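Search news Enter keyword Go

Gripper maker's 100 percent claim leaves questions

Colleck says its new two-finger gripper beat the older Pundon model in an August bench trial, picking every part it was sent after. The company's summary is thin. It lists 23 picks for its own gripper and gives no count for the Pundon.

Theda Bauerfeind, who buys automation gear for Kodberg, is not sold. "They picked the parts, the bin and the lighting," she said. "Let me load the bin and I'll read the number."

Colleck would not say how many runs were thrown out. A repeat by the test shop Ardeleanu is planned, with no start date given.

Related
Kodberg delays second packing line
Five arm controllers compared
Pundon cuts gripper prices

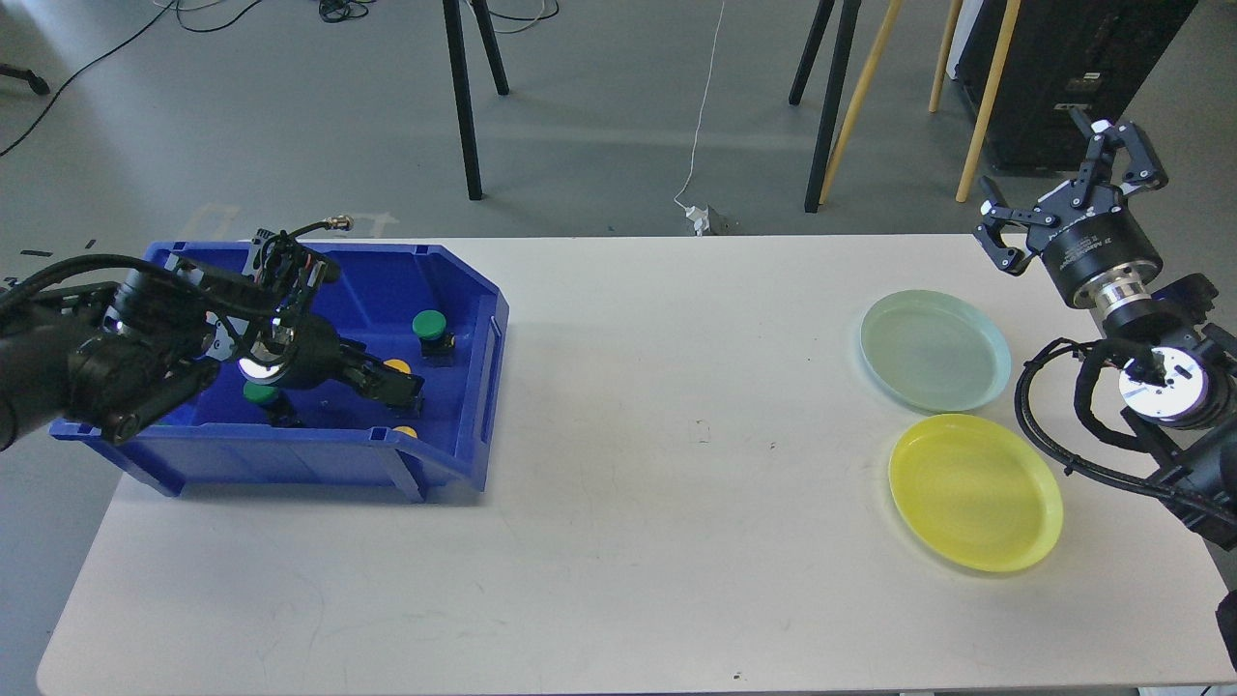
A gripper over the push buttons in a blue bin, with a second arm at right.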